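The Stairs at Sudgate: A Conversation with the Woman Who Looks After Them

The building manager of Sudgate prefers to talk while she is walking. We had agreed to meet in her office on a Tuesday at nine, but after five minutes she took her keys and said that the office is the least interesting room she has. So most of this interview was made on the upper floor and on the staircase, and some of it with people passing between us.

She came to the house in 2000, at first for one year only. At that time the upper corridor was brown. "Brown floor, brown doors, a yellow ceiling that was once white," she says. "People walked faster in it. I am quite sure of this. They wanted to arrive."

The ceiling was the first thing she asked to change. It is white today, with parallel ribs across it, and under it hang long rectangular lights in black frames. I ask if the ribs are only decoration. She thinks about it for a moment. "For the architect, no. For me, yes. He talked about the sound. I like them because they give the eye something to count when you wait for a colleague."

The lights were a longer discussion. The tenants of the larger offices, Itier and Geddes, had each their own wish. Itier wanted the light very bright, because their people carry samples and must read small labels on the way. Geddes has many visitors and wanted it to feel, in their words, like a hotel. "So we have the fluorescent panels in the corridor, and round lights set into the lower part of the ceiling," she says. "Each of them got half of what they wanted. They both complained the same week, and then it was quiet."

It is the staircase, however, that she has brought me to see. The treads are dark and the handrail is dark wood, and she puts her hand on it before she continues to speak. From top to bottom there are 31 steps, a number she knows from the cleaning contract.

"The old plan was to replace the handrail with steel," she says. "I had the drawing on my desk. It was a good drawing! But steel is cold in winter, and here people really use the rail, they do not only touch it. I asked that we keep the wood and repair it." The repair was done by Tutent, a small workshop which had until then worked mostly on doors. They took the old varnish away by hand and closed the small cracks before they put oil on it. The work needed three weeks, and during this time everybody used the back stairs and was unhappy.

Is it difficult to maintain? "Less than people believe. We oil it every October. In the evening, when the offices are closed, so it can dry over the night. The first year I used too much oil, and in the morning there were some angry shirts." She laughs at this, but shortly. She paid for the laundry from her own pocket, she tells me later, on the way down.

About the dark treads she is more critical. Dust can be seen on them after one day, and in her opinion a gray color would have been wiser. She has asked twice for a lighter strip on the edge of each step, for the people who do not see so well. The owner has agreed for next year — she has it in writing and would like me to mention it.

We stop again at the top, where somebody wants to know from her when room 103 is free. It is not free. She explains where the person can go instead, and then she returns to my question exactly where she had left it, which was whether she ever takes the elevator.

"With boxes, yes. Without boxes I go by the stairs, the whole day. I hear things there. A lamp that makes a noise, a door that does not close well. In the elevator I hear only the elevator."
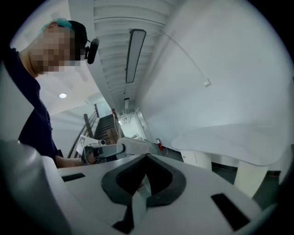 Visiting the building

The upper corridor and the main staircase are open to visitors on weekdays until 5 in the afternoon. Please ask at the front desk first. During the oiling of the handrail in October, the main staircase is closed in the evening and the back stairs must be used.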